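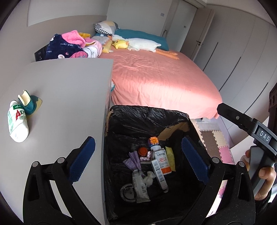
A hand-held gripper over a lined trash bin during a Clurum household task.

The Clurum Project is a student robotics project in which teams record everyday household tasks with hand-held grippers and use the recordings to train a robot arm. It is run as a two-semester course at the Olby Technical School and is open to students in their final two years. The course takes 24 students at a time, working in pairs.

History

The project grew out of an after-school robotics club led by Edit Medve, a teacher of electronics at the school. The club had entered line-following and maze contests for several years, and Medve wanted an activity that dealt with ordinary objects in ordinary rooms. The first grippers were built in the school workshop from printed parts and hinge screws. They broke often, mostly at the pivots, and were replaced in the second year with ready-made tools. The club became a graded course the year after that.

Course work

The first semester covers the basics of robot arms, camera calibration and data handling. Students learn to hold the gripper at a steady angle, to close the fingers slowly and to keep the object in view until it is released. Practice begins with foam blocks on a bench and moves on to bottles, boxes, bags and wrappers.

In the second semester the pairs work in furnished rooms. Each pair chooses a task from a list kept by the course. Tasks in the list include sorting a shelf, folding a towel, setting a table and clearing items into a bin. A single attempt is called a take, and each pair must hand in 300 accepted takes by June to pass.

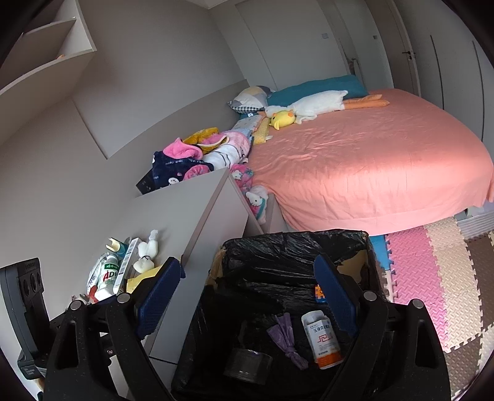 Bin tasks are considered harder than they look. Thin plastic bags fold over the finger pads and hide the contents, and small bottles roll when they are touched off center. Takes in which the bag lining is pulled down are still accepted if the student releases the object cleanly. Takes in which the object leaves the view are rejected - this is the most common fault in the first weeks.

Every take is checked by a second pair before it is added to the shared collection. In the most recent year the class handed in 3,000 takes from bin tasks alone, of which 953 were sent back for a repeat.

Hakala Day

The course ends with an open afternoon known as Hakala Day, after the hall where it is held. A robot arm trained on the class recordings attempts the tasks in front of visitors. Pairs are graded on their written report and on the quality of their takes, and the arm's success on the day does not count toward the grade.

A smaller version of the course has been offered at a partner school in Wustov. It lasts one semester and uses tabletop tasks only.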